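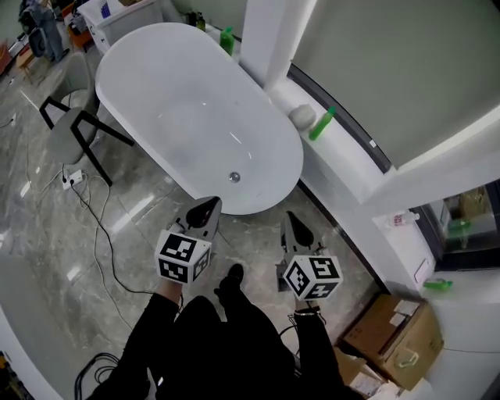 Shared workshop, build group
Minutes, February
Start 7:12 p.m.

Present: Alaric Haddad (chair), Hazel Obi, Erdal Öztürkmen, Priya Mahmoud (minutes)
Apologies: Sunita Wojcik

1. Previous minutes
Accepted with one correction. The spare servo order went to Villanueva, not to Dullo.

2. Handheld grippers
Erdal reported on the pair. Jaw travel on the left unit measures 108 mm, on the right unit 100 mm. Both were printed from the same file. He suspects the end stop on the right and will open it up. Hazel asked that the jaw inserts stay as they are until travel matches, so that only one thing changes at a time. Agreed.

3. Marker cubes
One cube is fitted per gripper. Pose drops out when a single face is in view at a steep angle. Priya to log dropouts per face over 20 runs and bring the table to the next meeting. Reprinting on matte stock was discussed and left open.

4. Bathtub task
Wiping path for the inside of the tub to be recorded with the tub empty. Glare on the tub surface and on the floor tiles was raised by Hazel. Runs to be split between daylight and evening and labeled as such. Alaric wants the drain end treated as a separate segment. No objection.

5. Cables and power
Power strip to be moved back to the wall and looped cables tied. Erdal has 12 hook-and-loop ties left over from the Pretier arm.

6. Software
Sunita sent a note: the time offset between left and right streams is fixed in her branch, not merged. Review by Alaric.

Actions
EÖ: right end stop, cable ties
PM: dropout table
AH: review SW branch
HO: lighting labels in the run sheet

Closed 8:20 p.m.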